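Progress report to the Mercado Fund
Project: Illilside Sorting Room, cords and chargers
Prepared by Cinzia Russo
September 5, 2018

You asked in your last letter for "a clearer picture of where the money is going." It is going into power adapters. When we applied for the grant we wrote that local offices and households had a modest backlog of old electronics accessories. We would like to withdraw the word modest.

To date we have logged 1192 items, of which over 200 are adapters with nothing attached to their names: no laptop, no monitor, no memory of a laptop or monitor. Every item gets the same treatment. It is laid flat, the cord is let out so we can look for nicks near the strain relief, the label is read if there is a label, and the thing is given a number. Black ribbed bricks remain the largest family, and also the dullest to write up.
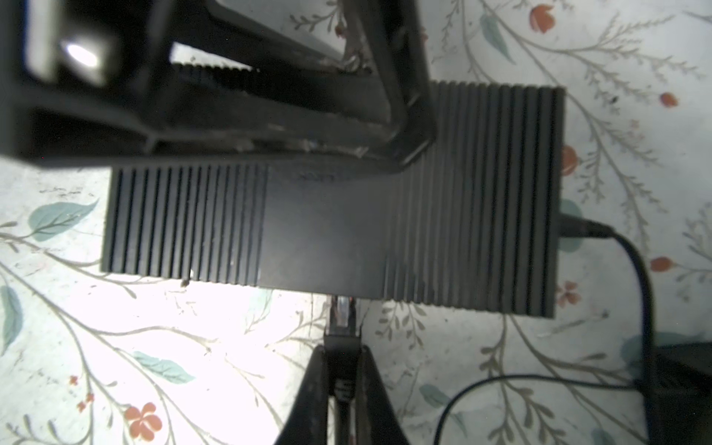 Labels continue to be our main source of delay. Embossed lettering, black on black, was presumably somebody's idea of elegance. Mohcine Lahlou has been through 13 boxes with a flashlight and a magnifier and reports that his patience is "rated for lower voltage." Anything he cannot read goes to the bench for measuring, which takes 12 minutes on a good day. We budgeted for five. The difference is the reason line 3 of the attached spreadsheet is the color it is.

Dust is a smaller matter. Most things arrive wearing some. We wipe after logging, having learned in the first month that wiping before logging leads to long discussions about which one was which.

On furnishings, the application promised "appropriate work surfaces." What we have is a cream tablecloth with leaves and little flowers on it. It cost less than the anti-static matting from Masteck, and the remaining money went to storage, where it was needed more. Bench measuring is done elsewhere, on a proper mat, before anyone at your end writes to us. Dark cords show up very well against the cloth.

Storage has moved off the floor and onto the rails. There is a white perforated basket on the back crossbar and a black wire one zip-tied at the left. The permanent brackets are ordered from Sakodberg and have been "shipping shortly" for some time.

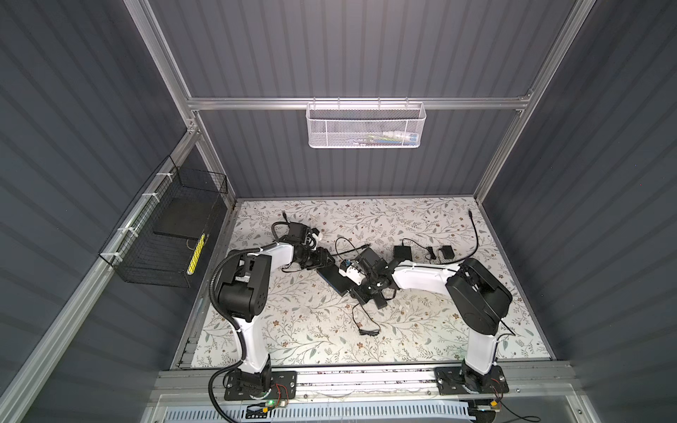
Photo: Illilside Sorting Room / M. Lahlou

Baskets were not in the original budget, and we would like to move a small sum across from signage to cover them. We have not missed the signage. A revised budget page is attached for your initials.

Still to do before the next payment: finish the unlabeled adapters, agree on what counts as a spare (Mohcine says one per device, I say none without a device), and find a taker for the working surplus. Two schools have asked. One of them wanted monitors and was too polite to hang up.

We expect to send the next count in October. If you would like to visit before then, please do, and please do not bring us any chargers.

Cinzia Russo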